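Gonora Mattress Guide
Section 3: Unpacking, Airing and the First Few Nights

You have bought a Gonora mattress, and it has arrived in a box that looks too small to contain one. Please resist the urge to open the box in the hallway and check. The mattress will come out. It won't go back in.

Before you start

Get the box into the room where the mattress is going to live. Clear the bed base or a stretch of clean floor the full size of the mattress, plus a little walking space on each side. You will need the blunt plastic cutter taped inside the lid and a second person who hasn't been annoyed by you yet today.

CAUTION: Do not use a kitchen knife, a box cutter or your teeth. The warranty has opinions about all of these.

Unpacking

1. Lay the box on its long side and open one end. Pull the roll out by the outer plastic, keeping your back straight.

2. Put the roll at the head of the bed with the loose edge of the plastic facing up. If you can read the word TOP, you are doing well.

3. Cut the outer plastic only and unroll the mattress toward the foot of the bed. It will be flat, stiff and disappointing at this point.

4. Check that TOP is still on top. Turning the mattress over now is easy. Turning it over after step 5 is a household argument.

5. Slit the inner plastic along one short side and stand back. The mattress will hiss and begin to rise. Pull the plastic away as it loosens.

6. Leave the mattress uncovered overnight with a window open.

NOTE: A new-foam smell is normal and fades with airing. Perfumed sprays will give you new foam with a hint of lavender, and you will have that for much longer.

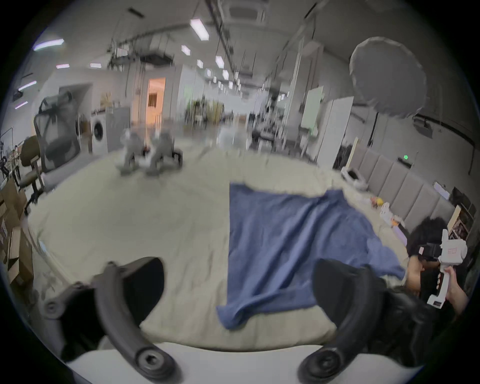

Corners are usually the last part to fill out. If one of them is still low the next morning, press it firmly with both hands a few times and leave it alone until evening. In a cold room (we hear from a lot of people in February) allow 2 full days before you decide that anything is wrong. Turning up the heating helps. Hair dryers, heating pads and hot water bottles do not, and one of them will leave a mark.

Fitting the cover

The Brernholm cover is packed separately, at the bottom of the box, under the sheet of cardboard that everyone throws out. Look there before writing to us.

1. Unzip the cover all the way around and set the top half aside.

2. Slide the bottom half under the mattress, one corner at a time, zipper teeth facing up.

3. Lay the top half over and start the zipper at the foot end. Stop and smooth the fabric at each corner. A zipper that needs force is holding a fold of cloth in its teeth.

CAUTION: Wash the cover cold and hang it to dry. Tumble drying turns it into a very nice cover for a smaller mattress.

Spills

Blot with a dry towel, pressing straight down. Scrubbing sends the spill deeper, where it will wait for you. Follow with a cloth dampened in cool water and a drop of dish soap, blot again, and stand the mattress on its side until it is dry all the way through. Bleach is not to be used anywhere on this product – we have seen the results.

Turning

Rotate the mattress head to foot every 3 months. Do not flip it. The underside is firm, rough and intended for the bed base, which has never complained.

For slatted bases, continue to Section 4.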